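Laundry, Still Unsolved

Dishes, sort of. Floors, yes, for years now. Folding? Ask Khalil Hijazi, who has spent since May in a rented unit in Sindusthorpe trying to get two arms to do what a bored teenager does in ten seconds.

Shirts are the trouble. Cloth has no fixed shape - pick up one corner and the whole problem changes. The Duto team logged 2000 tries on T-shirts alone. Roughly 30 minutes a basket on a good day, and thats with a person nearby to untangle things.

"I'd buy one when it can do my kids' sports stuff," Hijazi says. Slippery fabric, big armholes, hard to find the shoulders. 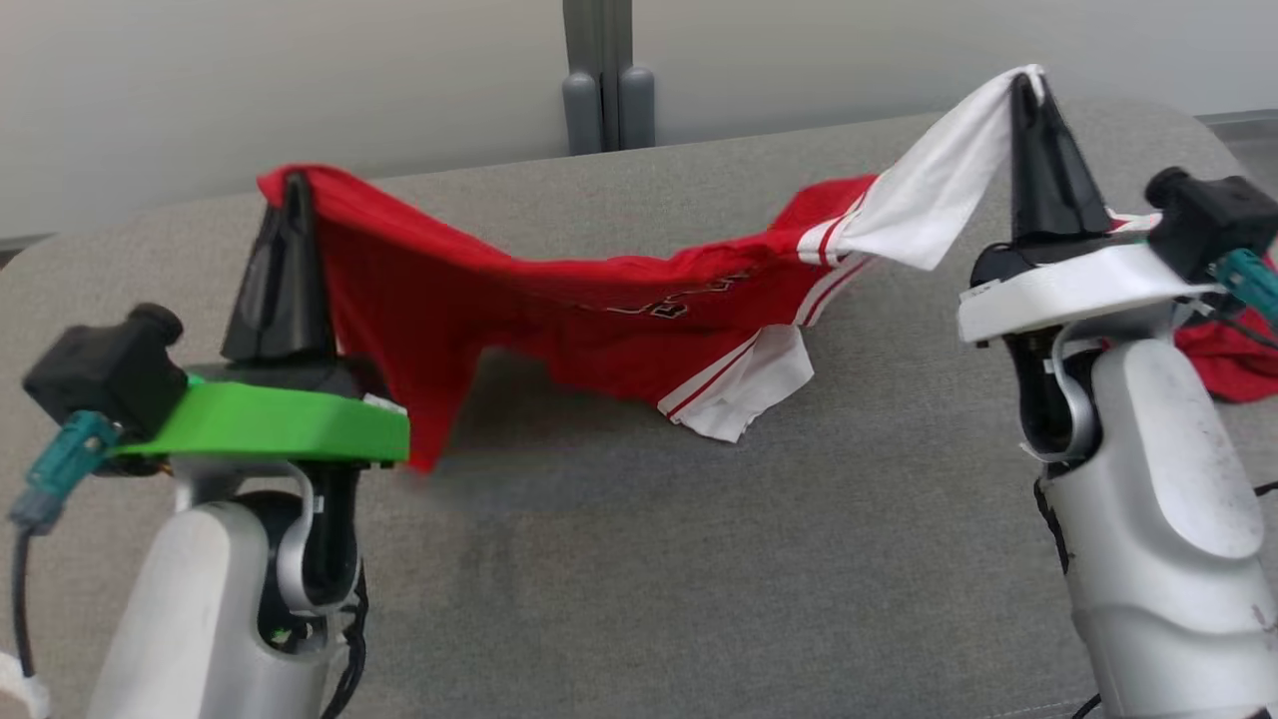
He gives it 3 years. His wife says more, and she still does the socks.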